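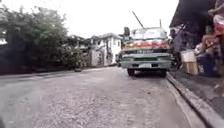 *A truck parked by the curb, with the road climbing toward a white building.*

# Hatholm Street Names

Hi! This is my little dataset of street names from Hatholm, old ones and new ones, with whatever I could dig up on where each name came from. I started it because I kept getting lost in my own town (half the older folks still use names that came off the signs decades ago) and it grew into 995 rows before I thought to put it online.

## What's in it

There are 3 files:

- `streets.csv` is the main one, one row per street
- `renames.csv` has old name, new name, and the year if I found it
- `sources.csv` says which map or directory each row came from

Most columns explain themselves. The odd one is `origin_guess`, which is my own hunch and should be treated that way! If a name has a paper trail, it goes in `origin` and the guess stays blank.

## Where it came from

I typed nearly all of it by hand from town directories, plus a stack of fold-out maps I bought in Adlow for way too much money. The directories run to 4000 pages or so it felt, and the print is tiny. Spelling in them is all over the place, so I kept the original in `name_raw` and put a cleaned-up version in `name`.

## Using it

It's plain CSV, UTF-8, with commas. Open it in a spreadsheet or whatever you like:

```
import pandas as pd
streets = pd.read_csv("streets.csv", dtype=str)
```

Keep the `dtype=str` part, please. Some of the IDs start with a zero and I lost a whole evening to that one.

## Known problems

- 40 rows have no district. I'm still working on those.
- Brandura Lane shows up twice. They really are two different lanes, one on each side of the river, so don't merge them.
- Everything past the Menon bridge is thin. The directories skip that side until pretty late.
- Alleys and footpaths are hit or miss.

## License

CC BY 4.0. Use it for maps, games, school stuff, anything, and just link back here.

If you spot a mistake, open an issue and tell me where you saw the right version (a photo of an old map is perfect). I plan to do the next update in December, with the missing districts first and then the alleys.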